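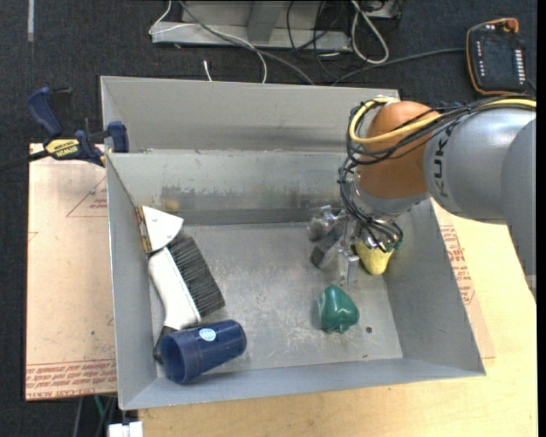
By Aurelio Varela – updated July 2022

About Catora

We make and lend out play food. Peppers, mostly, if you go by what people ask for. Also the rest of the greengrocer's shelf, plus crates, till rolls, price cards and a shop counter that folds flat if you're patient with it.

Started in January, a few years back, in the front half of a shop unit on Trollness Road. One set of shelves, one kettle. Now we have the back half too and 119 preschools and playgroups on the lending list. The catalog runs to 655 pieces. I know because I relabeled them all over one very long week.

What we lend

Market Box – vegetables and fruit, mixed. The green bell pepper is in this one, the glossy dark one with the fat lobes. Kids go for it first, no idea why, maybe the shine. Yellow pieces go in as well so there's something to sort by color.

Kitchen Box – pans, spoons, plates, a smaller handful of food. Goes out with the Flanard play stove if you have a van. Does not fit in a hatchback, please stop trying.

Soup Box – everything you'd put in soup and a couple of things you wouldn't. Comes with the Moodley picture cards, so the children can match the vegetable to its card before it goes in the pot. Teachers like it for naming words. We get it back with sand in it.

How it works

Pick a box, pick a start date, keep it for four weeks. Collection from the side door, ring twice, the bell is faint. Deposit is $200 per box and you get it back when the box comes back. Lost one carrot? Fine. Lost the whole box? Call us.

Please wipe pieces down before you return them. Warm water, a bit of dish soap, dry cloth. No dishwasher – the paint hates it and so do we. Put everything loose in the box, we do the sorting at our end and we're quicker at it then you'd think.

Last year we sent out nearly 772 boxes. That's with two of us and a part timer in the mornings, so if the phone rings out, leave a message and say your school's name slowly.

Buying

Some pieces are for sale, singles and sets. List is on the counter, the online one is behind by a few items. Peppers are back in stock. Eggplants are not. Onions soon, hopfully before the fall term.

Visitors welcome most afternoons. Parking is round the back.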